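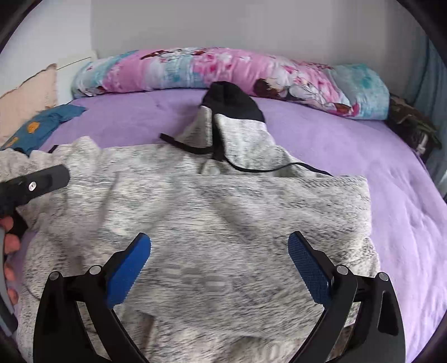

25th August, garment folding, hand-held gripper

Best day with the Trivuvik set so far! 30 demos of the hoodie fold on the bed, and I kept 263 seconds of spare footage between takes in case Matvii wants it for the idle class.

Switched to the hoodie after two days of T-shirts and it's a different animal. The fuzzy knit grips the sheet, so if you pull too fast the whole thing drags along and the creases you wanted gone just move down toward the hem. Slow pinch, small lift, then across. Once I got that into my wrist the folds came out so much cleaner (take 15 is the one to look at, I've watched it four times).

The drawstring is the fun part. It's thin and black and goes wherever it likes, and I decided to leave it alone between takes so the policy sees it in lots of places. Tamara Karpenko thinks we should tuck it in first as its own step. I'd like to try both. She may well be right, she was about the sleeves in February.

Blue pads: the diamond pattern holds one layer of knit nicely. Two layers is fine. At the hood, with the lining in there too, I have to come in lower and close before I lift, or the top layer slides out. Writing that down for whoever does the next batch.

Uploaded to Hilo as batch 119. Three takes dropped, all me letting go early. Matvii Mykhailiuk starts the training run tonight and says we can try the first rollout on the Pullel arm as soon as it's done. I can't wait to see what it does with the hood!!

To do: hoodie starting face down, hoodie with one sleeve inside out, ask Stetsiuk for spare pads, relabel the two takes where I said "left" and meant right.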